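Aula 5 — As máquinas já sabem fazer as tarefas de casa?

Na aula passada ficámos a meio da pergunta da Esther Mushi, e ainda bem, que merece tempo: se um braço já monta peças na fábrica de Dallville, porque é que limpar uma bancada ou dobrar uma toalha lhe custa tanto? Comecemos pelo que a máquina tem para se orientar quando trabalha muito perto das coisas.

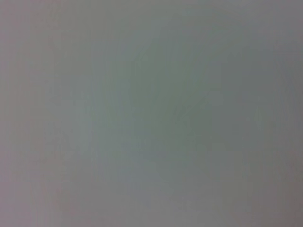

Fig. 1. Vista da câmara do punho: superfície cinzenta, desfocada, sem contornos.

Quem limpa uma mesa em casa nem pensa nisto — a mão sente, o olho espreita de lado, e lá vamos nós conversando. Um programa que dependa só desta vista tem pouquíssimo a que se agarrar: manchas suaves de tom, e mais nada. No exercício do Marchuk (folha 108) vão ver como é difícil estimar uma distância assim. 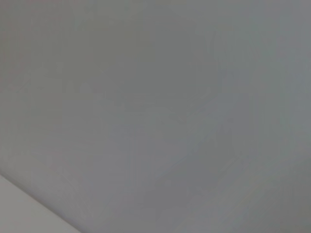 Fig. 2. Mesma câmara ou semelhante; aresta diagonal em baixo, à esquerda, junto a uma zona quase branca.

Já temos uma linha! Parece pouco, mas uma fronteira nítida dá uma direção, e com ela pode-se começar a raciocinar. O que fica de cada lado, a vista sozinha não diz.

A minha resposta à Esther é, portanto, um «ainda não» bastante esperançoso: tarefas repetidas e bem preparadas, sim; a cozinha de cada um de nós, com calma.

Para março: ler o capítulo de Wekesa Lukumay e trazer uma tarefa doméstica descrita passo a passo.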